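3.2 Talking while the hands are busy

We had gone into the study expecting that the best conversations would happen over the tea break, when people at last sat down and looked at one another. Our older notes from Brindport had more or less promised us as much, and we had even set the recorders running early so as not to miss anything. What we heard in Sostport was quite different, and we would like to spend a little time on it, as it changed how we came to think about the whole question of company in shared workrooms.

Over six weeks we sat in on two evening groups, one that met to mend clothes and one that met to repair small household things. In both of them the long, wandering, personal talk (the kind our members later told us they came for) mostly took place during the work itself. People spoke to a sleeve or a table lamp, so to speak, and their neighbor answered in the same direction. A pause of a minute or more troubled no one. At the break, by contrast, the talk grew polite and rather general, and turned to the weather, the buses and the price of the hall. 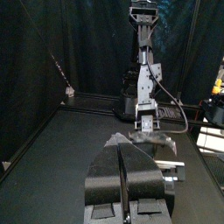
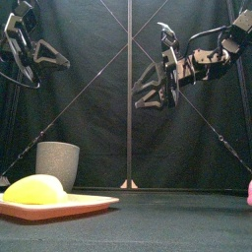

Figure 7. Views at a work area.

One of our members, a retired bus driver, put it very nicely when she told us that it is easier to say a hard thing when you have somewhere else to look. We heard some version of this from over half of the people we interviewed, and we have come to believe it deserves more weight than earlier writing on hobby groups has given it. The Sayce questionnaire, which we used at the start and the end of the study, asks how often a person "sits down to talk" with others. Several members scored low on that item and then told us, quite cheerfully, that they had talked all evening.

We should add a word of caution about the mending group. Most of its members had known each other before, through the Vudila allotments, and may well have chatted just as freely over a flower bed. The repair group, whose members were largely strangers in June, is the better test, and there the same pattern took two meetings or so to appear. Newcomers tended to begin with a question about the job in front of them, and only later did the questions drift toward children, illness and work. We return to these opening questions in the next section.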